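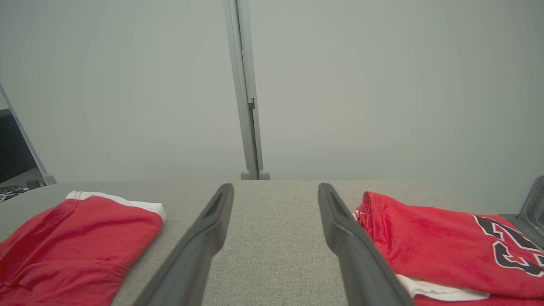
# Call for Participants: Carry-On Luggage Field Panel

Trekier is accepting applications for its Carry-On Luggage Field Panel. Participants will travel with a pre-release cabin backpack, the Undudow, on trips they have already planned, and will report on its performance. The panel is coordinated from our office in Prirkinano and is open to residents of all US states.

## What participants do

Each participant receives one Undudow backpack and one rain cover by mail in February. Over the following 19 weeks, participants are expected to:

- take at least two trips of three nights or more, one of them by air;
- complete a short written report within five days of returning home;
- record the weight of the packed bag before departure and again before the return trip;
- report any failure of a zipper, strap, buckle or seam within 48 hours, with photographs where possible.

One group call will be held at the midpoint of the panel, at 6:30 p.m. Eastern. Attendance is requested but not required.

## Who may apply

Applicants must be 18 or older and must have at least two qualifying trips booked at the time of application. We welcome applications from business travelers, families, students and retirees. Previous experience with product testing is not needed. Employees of luggage manufacturers and retailers, and members of their households, are not eligible.

The previous panel drew almost 1196 applications. Places are limited, and preference will be given to applicants whose trips include a rail or bus connection, as our present data on ground travel is thin.

## Compensation

Participants who submit all required reports will receive a payment of $816 and may keep the backpack and cover. Payment is made in two parts – one after the first report, the balance after the last. Travel costs, baggage fees and travel insurance remain the responsibility of the participant. Trekier does not book or change travel on behalf of panel members.

## How to apply

Please submit the online form along with a brief statement (no more than one page) describing your planned trips and the bag you currently use. Booking confirmations will be requested only from applicants who are selected.

Questions about eligibility or accommodations for a disability should be addressed to Trinidad Soler, Panel Coordinator, Trekier, Peñalver Building, Prirkinano. Applicants will be notified of the outcome by email, whether or not they are selected.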